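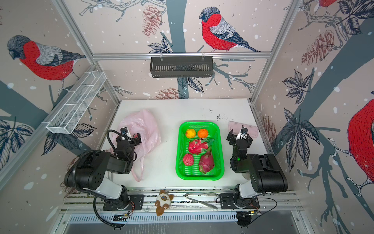

Marcelino Coutinho wrote to me that 200 examples of a robot moving fruit sounded to him like a very boring collection, and he asked what a machine can still learn after the first twenty. I took his question with me when I went to speak with Araceli Villalobos, who leads the data work at Prellia.

She laughed when I read it to her. "He is right that it is boring to watch," she said. "It is also boring to do, after lunch. But if he looks at two recordings next to each other, he will find that they are not the same. The hand comes from another side, the fruit has turned, the bag has another shape."

The present set is called Miranda. An operator guides two arms over a white table, and the movements of the arms are stored together with the pictures from the cameras. The objects are those of a kitchen: fruit, a green basket, a pink tray, a pink plastic bag. One recording is one attempt, from the first movement until the arms are back in their resting position.

I asked why she had chosen a bag, as it seemed to me the most difficult thing on the table.

"It is the most difficult, yes," she said. "An orange is kind to you. You close the fingers and you have it. With a bag you must first find where the opening is, and then keep it open with one hand while the other hand does something. And when you put it down, it does not go back to the shape it had."

The dragon fruit gives trouble of a different sort. The operators at first took it by the leafy points, and the learning system copied this habit faithfully. Rodrigo Urquijo, who reviews the recordings, noticed it in March and asked everyone to grip the body of the fruit. The older attempts were kept, but they now carry a note and are not used for training.

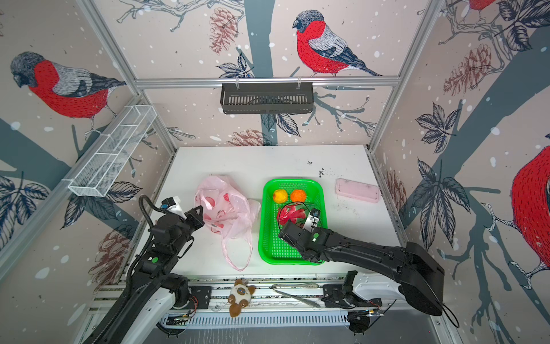
What counts as a good example

"In the beginning I deleted every mistake," Urquijo told me. "If the operator missed the fruit, I threw the recording away. So we had a beautiful collection in which the hand never missed. Then the system missed one time, and it had no idea what to do. It stayed there, closing on the air."

Now he keeps an attempt with a mistake, provided that the operator corrects it calmly and finishes the task. He removes those where somebody became impatient. I wanted to know how he can see impatience in a robot arm. He said that it is in the speed just before the contact, and that after some weeks one recognises it without looking at the numbers.

Miranda has at the moment 218 finished attempts. The target is 900, and Villalobos does not want to give a date for it. The software that stores everything, Tallorix, was written in the house by Octavio Londoño, and it refuses a recording if one of the cameras has stopped in the middle. In the first weeks this happened often, and I understood that the operators were not very grateful to him.

The small cameras on the wrists were a matter of discussion for a long time. When the hand is far from the table they give a clear view, but in the last centimetres before a grasp the objects come too near and lose their edges.
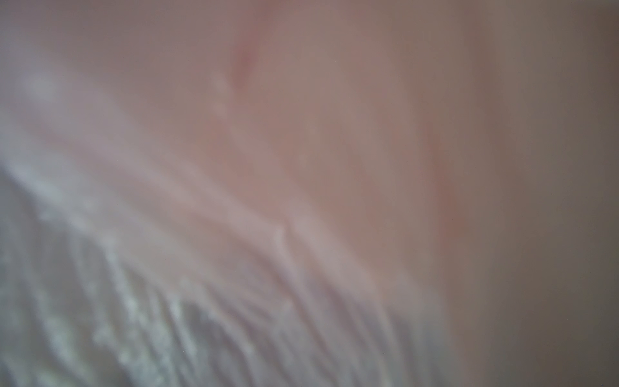

Urquijo wanted to cut such moments out. Villalobos wanted to leave them in, and her opinion won. "The system will have the same bad view when it works alone," she said. "If I show it only the sharp pictures, I am preparing it for a camera that we do not own."

For the same reason the operators are told to change the positions of the fruit between attempts, and not to arrange them nicely. Villalobos says this is harder than it sounds. People who place five objects by hand will after a short time place them in the same way, each person with his own pattern, and she can often tell from the first picture who was working. She has tried written instructions and also dice. The dice are still in use.

Before I left I came back to the question of Coutinho. How many would be enough? Villalobos thought about it and said that she would prefer to answer when they try a fruit which is not in the collection. Ezequiel Aguirre, one of the operators, had already proposed a pineapple. She has asked him to wait a little with that.

Contact | Copyright Ratow, all rights reserved | Back to top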